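How we look after Parix, the dish-sorting robot

2023-10-19, by Homa Ranjbar, for the kids' page of the Kavevthorpe workshop

Hi everyone! Quick one today, lots to get through.

Parix is a robot arm. It picks up plates and bowls and puts them where they belong. Pretty simple job for you. Hard for a robot! And a robot that works hard needs looking after, same as a bike or a hamster.

First thing in the morning: NO POWER. We look before we switch anything on. Is there a loose screw? A cable where it shouldn't be? Cables are a big deal. The arm needs them for power and for messages, and if one gets pinched the robot can stop dead in the middle of a job. So we follow each one with our eyes, all the way along.

Then wipe down. Soft cloth, a bit of water, never the spray bottle right on the robot. Robots have tiny gaps and water loves tiny gaps.

Next comes the gripper. That's the robot's hand. Parisa Mazandarani looks after ours and she is very fussy about it (good!). Dust and crumbs and sticky stuff get on the fingers, and then a plate slips. She cleans them, checks they open all the way, checks they close all the way. She writes down how many grabs it has done. At 3000 grabs the finger pads come off and new ones go on, even if the old ones look ok. Last set went on in September and the counter says 704 now, so there's a long way to go.

Now power on. Everybody steps back first — hands in, sleeves in, no leaning. The arm wakes up and goes to its home spot. Home is just a place it always starts from, like the first square on a board game. If it doesn't know where home is, it doesn't know where anything else is either.

After that, the slow test. We turn the speed down and let it move over the table while someone keeps a hand by the stop button. Slow is boring but you can see trouble coming. We listen too. A hum is fine. A click or a grinding noise, we stop and find out wich joint it is.

Then it gets dishes to practice on. Plastic ones in bright colors, on a dark green cloth. Plates, bowls, big ones, little ones.

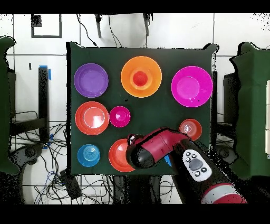
A little bowl is trickier than you would think. Come down too far to one side and the fingers bump the rim and push it along. So we do 75 practice grabs and write down every miss. More than 15 misses and we go back and check the gripper and the home spot agian.

What if it still misses? Sometimes a screw has worked itself loose. Sometimes the table got bumped and moved a tiny bit, and the robot has no clue, it keeps reaching for the old place. We line the table up again and start over.

End of the day: arm back home, power off, cloth brushed, notes in the folder.

Next time, how Parix sees with its camera. Bring questions!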